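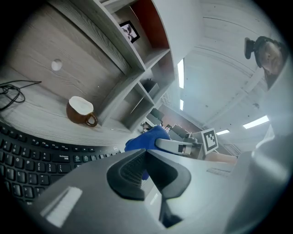

Kyung-tae Joo says he will never buy a new laptop again. He has had three second-hand ones from Zinddale, he told me, and the only one that let him down was the one he dropped on the stairs.

Plenty of people are coming round to the same idea. Refurbished laptops used to be sold from the back pages of catalogues and in shops that also unlocked phones. Now the bigger sellers give them a section of their own, with grades, photographs and a guarantee. Zinddale started in January with business machines coming off lease and now takes trade-ins from the public as well.

I spent a few weeks looking at what you get for the money. The cheapest laptop I bought was a Kistier from Zinddale at £109, sold as grade B. It had a worn patch on the palm rest and a scratch across the lid. The screen was clean and all the keys worked. It came with a charger of another make, which did the job but had a very short lead.

Grades are the first thing to get straight. There is no agreed standard. Zinddale uses A, B and C, and they cover looks only. Pesonen uses "excellent", "good" and "fair", and "fair" there can include a dead pixel or two. Lullell doesn't grade at all and puts up photographs of the very machine you will be sent. I liked that best, although it makes for a lot of scrolling.

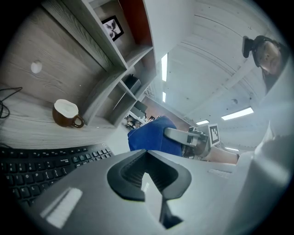

Folded blue fabric beyond the gripper's black rubber pad.

Next comes the battery. Zinddale promises at least 80 per cent of the original capacity on grade A and nothing on the other two. My grade B Kistier lasted a little under four hours with the brightness at half. A new battery fitted by Pesonen was quoted at £50, and at that price you should add it to the cost of the laptop before you compare it with anything else.

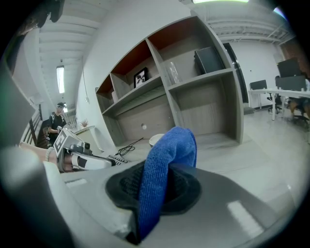

Kanako Ogura thinks the battery gets too much attention. Hers is plugged in all day, she said, and she would much sooner have the money spent on memory. She has a point if the laptop stays on a desk. Check first whether the memory can be changed, though. On many thin models it is soldered to the board and what you buy is what you keep.

Storage is easier. A larger drive can be had for less than £100 and on the Kistier it goes in with two screws. Pesonen will copy your files across for a fee. Lullell won't, and says so on the order page.

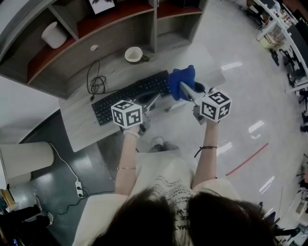

Then there is the question of how long the software will be supported. A laptop that looks like a bargain may be too old for the next version of its operating system, and sellers are slow to mention it. Look up the processor before you pay. It takes five minutes, and the model number is normally in the small print of the listing.

Returns vary more than prices do. Zinddale gives 30 days and pays the postage. Pesonen gives 14 and doesn't. Keep the box until you have tried the camera, the speakers and every socket, including the ones you don't expect to use.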